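Premstead Makers' Room - notes from the May get-together

Hi all, I took the notes again, so blame me for anything I got wrong! We started at 7 and had the room until 9, with tea first as usual.

1. Last month's notes
Fine as they were, except that I'd put the Quintana delivery in the wrong place. Fixed now.

2. Money
We have $836 in the account after paying the rent. The shelf brackets came to $23, and I have the receipt in my bag somewhere (I will find it, promise).

3. The supply shelves
This took up most of the evening. The old cardboard boxes are sagging, and we all agreed they have to go. There was a long back-and-forth about lids - I was all for them, but most people said lids just end up on the floor, so we're going without. Yarn and felt go on the bottom shelf, paper in the middle, paint up top where the little ones can't get at it.

4. Bins
We talked over the smoky gray see-through one with the dimpled sides and the oval handle holes. I love it, and it looks so nice on the pale wood table! A couple of people would like completely clear plastic so labels aren't needed, but the vote went to the gray. We'll get three more to start with and spend no more than $50 on them. Tridis gets asked for a price first, then Grurside.

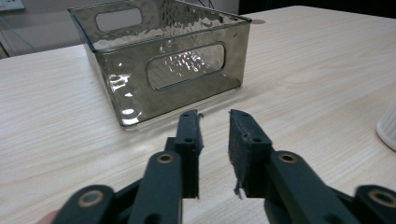
5. Labels
White tags on string, tied through the handle holes. I'm writing them, so please send me your lists before the next meeting.

6. Anything else
The sink tap is dripping again - I'll call the landlord. Next meeting is same time, same room, and it's my turn to bring the cookies.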